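Pulia guest house reopens with eight rooms and a new walking path to the beach

PULIA, June 26, 2026 - The Montoya guest house at the north end of Pulia has reopened after being closed for two seasons. The new owners, Tamsin and Ignacio Nguyen-Tran, took their first bookings this week and say most of July is already spoken for.

The house has eight rooms on two floors, down from 12 under the previous owner. Four of the old rooms on the upper floor were joined with their neighbors, so guests upstairs now have a sitting area and a full bathroom. The rooms on the ground floor open onto the garden and are the only ones where dogs are allowed.

Tamsin Nguyen-Tran said the couple had planned to keep the old layout until they stayed there themselves one winter.

"You could hear the person next door turn over in bed," she said. "We took out the thin walls and put back thick ones, and that was most of the budget."

The roof was replaced last year, along with the boiler and all of the wiring. The dining room has kept its tiled floor and its long windows facing the bay. Breakfast is served there from 8 until late morning and is included in the room price. There is no evening restaurant. The owners hand out a list of places to eat in town, most of them on the harbor road.
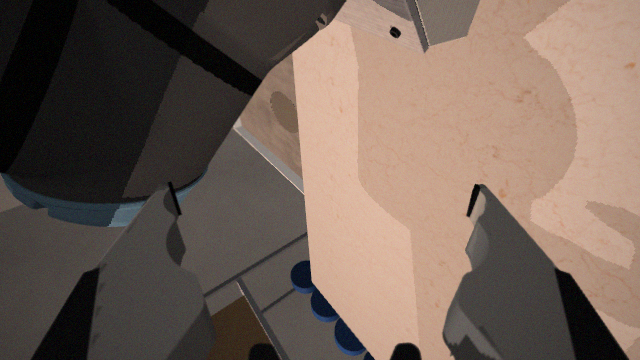
Guests can now walk to the beach without using the main road. The new path starts behind the garden wall, crosses the lower end of the Holloway farm and comes out by the changing huts. It has a gravel surface and a handrail on the steepest part. The walk takes 14 minutes at an easy pace. The older route, along the road, has no sidewalk for most of its length and was a regular complaint in guest reviews.

Harriet Holloway and her son Booker agreed to let the path cross their land after talks that began two years ago. It is open to everyone, including people staying elsewhere in Pulia, from sunrise to sunset. Dogs have to be on a leash while sheep are in the lower field, and there is a gate at each end that must be closed.

"People were climbing the fence anyway," said Booker Holloway. "I would sooner have a gate."

Pulia has been short of rooms since the Cliltora, the larger hotel by the ferry dock, turned half of its building into apartments. Visitors who could not find a bed in town have mostly gone on to Wurncombe, a half-hour drive up the coast. Shop owners on the harbor road said day visitors tend to leave before dinner.

Urs Aebischer, who runs the bicycle rental next to the dock, said he had already noticed a few guests from the Montoya coming in. He has agreed to deliver bikes to the house for bookings of two days or longer. Helmets and child seats are included, but trailers have to be picked up at the shop.

The heated pool shown in the original plans has not been built. Ignacio Nguyen-Tran said the ground behind the house was wetter than expected, and that draining it would have pushed the opening back another year. An outdoor shower and a row of lockers for beach gear have been put in there for now. A decision on the pool will be made over the winter.

Parking is free, but there is one space per room and the lane outside is kept clear for farm traffic. Guests arriving by ferry can ask for a ride from the dock when they book. The last pickup is in the early evening, and anyone coming in later will need a taxi.

The Montoya will stay open through the end of October and close for the winter. The minimum stay is two nights, or three in August. The ground floor rooms have step-free access from the parking area, and one has a roll-in shower. The beach path is not suitable for wheelchairs because of the slope near the farm.

An open afternoon for residents who want to see the house is planned before the summer rush, with the date to be posted on the board outside the post office.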